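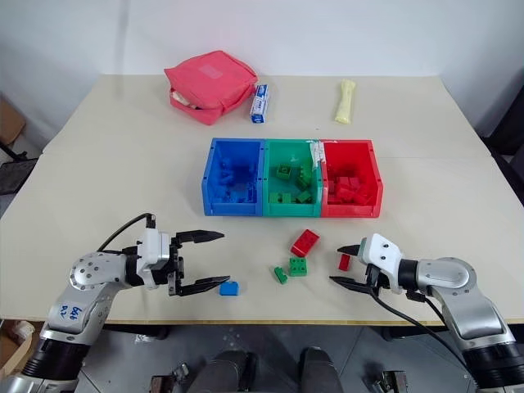

Testbericht: Teleoperationsset Lulen für zweiarmige Aufbauten

Das Lulen ist ein Bedienset zum Vormachen von Aufgaben. Es besteht aus zwei Führungsarmen, einem Fußpedal mit zwei Tasten und der Aufzeichnungssoftware Fedanon. Hersteller ist Adomaitis, bezogen haben wir das Gerät über den Händler Bidulari. Getestet wurde ab Oktober an einem vorhandenen Zweiarmaufbau mit Parallelgreifern. Die Bewertung bezieht sich auf die Aufnahme von Demonstrationen. Das Training der Modelle kommt nur am Rand vor.

Aufbau und Inbetriebnahme

Die Führungsarme werden mit Klemmen an einer Tischkante befestigt. Die Klemmbacken sind knapp bemessen, bei dickeren Platten passen sie nicht. Verkabelung und Stromversorgung sind in der Anleitung korrekt beschrieben, die Reihenfolge beim Einschalten dagegen nicht: Zuerst müssen die Führungsarme Strom haben, dann erst darf Fedanon gestartet werden. Andernfalls meldet die Software einen Achsfehler, der sich nur durch Neustart beheben lässt.

Die Kalibrierung erfolgt gelenkweise. Jedes Gelenk wird von Hand an den Anschlag geführt und per Pedal bestätigt. Beim ersten Mal hat das einen Nachmittag gekostet, später ging es deutlich schneller. Die Werte bleiben nach dem Ausschalten erhalten.

Testaufgabe

Als Standardaufgabe diente das Sortieren von Klemmbausteinen nach Farbe: drei offene Behälter in Blau, Grün und Rot, davor lose Steine, die einzeln gegriffen und in den passenden Behälter abgelegt werden. Die Aufgabe ist einfach zu erklären und stellt trotzdem Anforderungen an die Greifgenauigkeit, vor allem bei kleinen oder schräg liegenden Steinen. Am hinteren Tischrand lagen einige Gegenstände, die nicht zur Aufgabe gehören und nicht bewegt werden sollten.

Aufgenommen wurden 400 Episoden. Davon haben wir 159 mit dem linken Arm allein gefahren, den Rest mit beiden Armen im Wechsel. Den größten Teil der Aufnahmen hat Maarja Sproģis gesteuert, die zuvor nur mit kinästhetischem Führen gearbeitet hatte, also mit direktem Anfassen des Roboterarms.

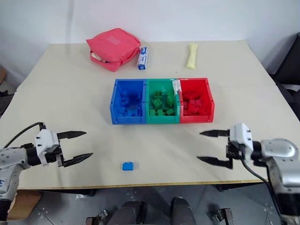

Sortieraufgabe mit einem einzelnen blauen Stein vor den Behältern, beide Greifer geöffnet.

Bedienung

Die Führungsarme laufen leicht und ohne spürbares Spiel. Eine Kraftrückmeldung gibt es nicht. Wer einen Stein zu tief anfährt, merkt das am Bild oder am Geräusch, nicht in der Hand. Beim Greifen vom Tisch ist das der wichtigste Nachteil gegenüber dem direkten Führen. Dort spürt man den Kontakt sofort, hat aber die eigenen Hände im Kamerabild und kann zwei Arme nur schlecht gleichzeitig bewegen.

Die Greiferöffnung wird über einen Abzug gesteuert. Der Weg ist linear übertragen, was bei kleinen Steinen am unteren Ende des Wegs zu grob ist. Über die Konfigurationsdatei lässt sich eine Kennlinie hinterlegen — im Menü fehlt diese Option. Mit flacherer Kennlinie wurden die Griffe ruhiger.

Das Pedal startet und beendet Episoden, die zweite Taste verwirft die laufende Aufnahme. Beide Tasten liegen zu dicht nebeneinander. Mit festen Schuhen kommt es zu Fehlbedienungen, und eine verworfene Episode lässt sich nicht wiederherstellen. Das sollte Adomaitis ändern.

Ermüdung ist ein Thema. Nach einer längeren Serie werden die Bewegungen eckiger, und in den Gelenkverläufen sind mehr Korrekturen zu sehen. Die Gewichtsentlastung der Führungsarme per Feder hilft bei den Schultergelenken, am Handgelenk kaum. Eine Armauflage ist nicht im Lieferumfang.

Software

Fedanon speichert Gelenkwinkel, Greiferstellung und Kamerabilder mit gemeinsamem Zeitstempel. Die Vorschau zeigt alle Kameras nebeneinander. Schneiden am Anfang und am Ende einer Episode funktioniert, Schneiden in der Mitte nicht. Ab über 300 Episoden in einem Projekt öffnet sich die Liste spürbar langsamer. Wir haben deshalb auf zwei Projekte aufgeteilt und beim Export zusammengeführt.

Störend ist die Benennung: Die Software vergibt fortlaufende Nummern, freie Bezeichnungen sind nur als Kommentar möglich und werden nicht exportiert. Wer Varianten mit unterschiedlicher Anordnung der Steine trennen will, muss eine eigene Tabelle führen.

Bewertung

Plus: spielfreie Führungsarme, stabile Kalibrierung, saubere Zeitstempel, zweiarmige Bedienung durch eine Person.
Minus: keine Kraftrückmeldung, Pedaltasten zu eng, Greiferkennlinie nur per Datei einstellbar, schwache Projektverwaltung.

Für Greif- und Ablegeaufgaben wie das Sortieren ist das Set gut geeignet. Für Füge- und Steckaufgaben würden wir es in der vorliegenden Version nicht beschaffen. Ein breiteres Pedal ist laut Bidulari als Zubehör bestellbar, lag zum Test aber nicht vor.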